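Multstead Support
Ticket 2840: Shared calendar shows bookings twice
Status: Solved
Opened by: Sabine Mühlbauer
Handled by: Emiliano Carrillo

Sabine, 9:14 am
Hello there! I look after the room bookings for our choir, and ever since I moved our calendar over from Nokard, every rehearsal in December shows up two times. I deleted the extras last night (it took me most of a movie) and this morning they were all back again. I'm not very technical, so please be gentle with me!

Emiliano, 9:52 am
Good morning Sabine, and I'm so sorry about your evening! It sounds as if the old calendar is still feeding into the new one. Please don't delete anything else for now. Could you go through these steps when you have a quiet moment?

1. Open Settings, then Linked Calendars, and look for any line that mentions Nokard.

2. Switch that line off and press Save. Your own entries stay where they are.

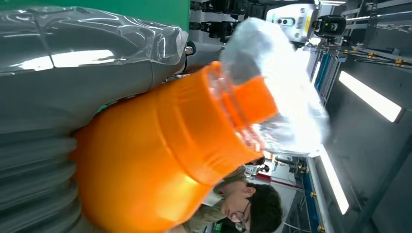 3. Sign out, wait a minute or two, and sign back in.

Sabine, 11:30 am
There were two Nokard lines, one of them under Jannik's old login! Both are off now and I can see 14 rehearsals, one of each, which is just right. Thank you ever so much, you've been very kind.

Emiliano, 11:41 am
Wonderful news! I'll close this one, but do write back if they creep in again.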